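Trillwood Sleep and Hydration Project
Progress report to the Hegarty Fund, 02/05/2019

1. Work to date
The project looks at whether swapping evening coffee for caffeine-free herbal tea helps adults sleep. We have now signed up 100 people, which meets the target in the grant. Each keeps a daily log of drinks, bedtime and hours slept.

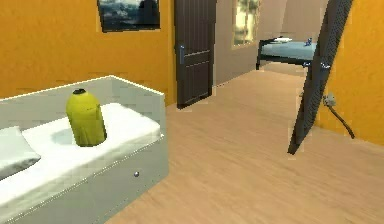 2. Tea supply
Zaltia delivered the chamomile and lemon balm blends on time. The peppermint was short by 12 boxes — Trarkau covered the gap at the same price. Two people reported mild heartburn with peppermint and were moved to chamomile.

Most logs are complete. The weak spot is weekends, when people forget to write down late drinks.
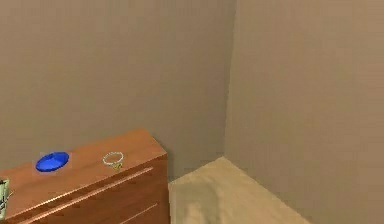
We have added a Saturday text reminder and will check in March whether it helps. It is too early to report on sleep hours, and we have not looked at the results by blend.

3. Budget
Spending is on plan apart from postage, which is over because the tea went out in two mailings. We ask to move the unused printing money to cover it.
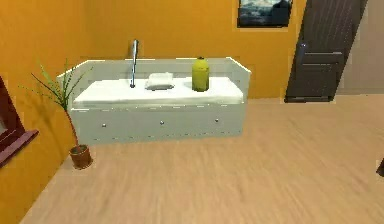 White daybed with drawers

4. Next steps
Finish the second round of logs, order the remaining tea and send the draft tables to the Fund.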